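January 2020
By Rohani Pillai

Print this article | E-mail to a friend

The battery number I would like to see

I bought my last phone in October, a Kocabaş, and the shop in Tastham showed me a card with all its numbers. Camera, memory, screen, weight. For the battery the card said "up to 22 hours". I asked the seller how the battery will be after two years, and he answered that it is a very good battery.

My opinion is simple. Every phone should be sold with a second battery number, printed in the same size as the first one: how much capacity is left after 800 charges. The makers surely test this. A phone which keeps 70 percent and a phone which keeps much more are two different products, but on the shelf they look the same, and the price does not help you to choose.

My old phone was a Randov. In its first year I charged it at night and forgot about it. By the end I carried the cable to work, to the dentist and to my sister's house. The screen and the camera were still fine. I replaced a good phone for one tired part, and the repair desk in Prestmont wanted nine days to change it.

Some people say that buyers will not read one more number. I do not agree. We learned to compare megapixels, and these are much harder to understand.

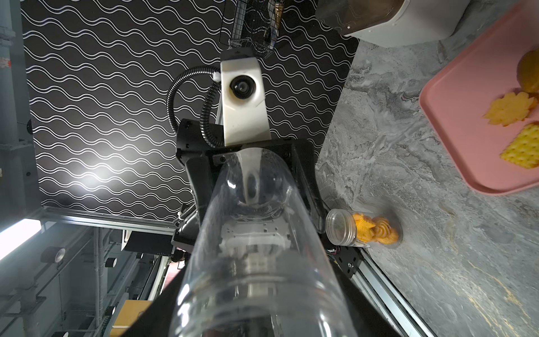 The makers like to say that they are already open about batteries, and I have read their pages with patience. There is a health menu, there is a graph, there are words like "optimal" and "normal". I would call it openness of the plastic bottle kind: the walls are clear, but the metal plates seen through them become bent gray shapes, and you could not draw them correctly. I want the plain figure, on the box, before I pay.

Comments

Teresa Olszewski: I agree about the number, but 800 charges under which conditions? My phone lives in a cold car.

pocketradio: Just bring back the battery you can take out with a fingernail.

Rohani Pillai: Teresa, good point. Room temperature would be a start.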